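Clolton Match Wicket Covers

Last updated: April 2026
By the Petersen Equipment Desk

The Clolton Match cover protects a prepared cricket pitch from rain and heavy dew before and between sessions of play. It is supplied to clubs, schools and municipal grounds and is suitable for turf wickets of standard length. The cover is sold as a single sheet with edge weights and 2 hauling ropes.

Each sheet is made from coated polyester with welded seams. The complete set weighs 158 pounds when dry and should be moved by no fewer than 4 people. Replacement ropes may be ordered separately under the Plondar accessory range.
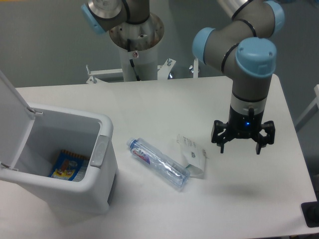 Use and Storage

The sheet should be laid from the upwind end and drawn evenly over the square. Edge weights must be in place before the cover is left unattended. Standing water should be drained toward the outfield, away from the bowlers' run-ups. Covers are to be dried fully before they are rolled. Damage caused by storing a wet sheet is excluded from the warranty.

Ordering

Orders are dispatched from the Nemmont depot. Clubs that require delivery before the June fixtures are advised to order early. A deposit is payable on all orders above $1,000. Custom sizes cannot be returned.

Comments

groundsman_east: Do the ropes fit the older Clolton sheet? Ours has the smaller eyelets.

Petersen Equipment Desk: The ropes fit both versions. The smaller eyelets require the narrow clip, which is listed with the Plondar accessories.

secondslip: Had ours for two seasons. Seams are fine, but the bag is too tight for the sheet.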